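The small studio that wants us to eat from color

Karnero is a tableware studio with one long room, one kiln and a window to the yard. The founder, who prefers that the studio speaks under its own name, received me there on 31/07/2023, in the middle of the glazing for the autumn orders. We talked standing up, because all the chairs had plates on them.

The studio began with white bowls only. "White was safe," the founder said. "The restaurants asked for white, the shops asked for white. After 17 months I was so bored that I did not want to open the kiln anymore." The first colored series was called Finis, as a joke, for it was supposed to be the last thing the studio made. It sold better than everything before it.

Now there are 6 colors, and the pink one is the most wanted. I asked how a pink is chosen. The founder went to a shelf and came back with a box of small test tiles, most of them ugly. "This one is like medicine. This one is like a bathroom from my childhood. A pink for food must have some orange inside, or the food looks sick on it." The work on this color took from February until the early summer, and 90 tiles were thrown away.

The shape needed less time. The rim is wide, and it has a reason – the founder likes to see an edge of color also when the plate is full. Between the rim and the middle there is a thin raised line. "It holds the sauce a little. But mainly it is for the eye. You put the food inside a circle and already it looks like you made an effort."

I wanted to know what should be served on such a plate. The answer came quickly: fruit. The founder has a habit to try each new color beside a lemon, a pear and a tomato before anything is cooked. Yellow is the hardest test. Next to a cold pink it becomes green, and next to a warm one it stays yellow.

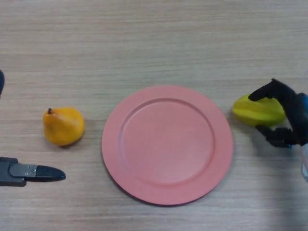
Curkura, which has sold the pink plates in its shop from the beginning, sees the matter in another way: customers there buy them for cake and never for dinner, and they ask again and again for a smaller size. The founder knows this wish and does not agree with it. "A small plate is for a guest who leaves soon," I was told. Still, a smaller one is being tested, and the first pieces were drying near the door when I came.

At the end we spoke about the table, which the founder considers half of the work. No cloth, light wood, and enough free space between the things. Lahlou, a café that ordered 150 plates last year, changed its dark tables for this reason. The founder did not ask for it and was a little embarrassed. "They sent me a message that the plates disappeared on the old tables. I answered that I am sorry. They wrote back that they wanted new tables anyway."

The pink series can be ordered from the studio again when the autumn orders have gone out.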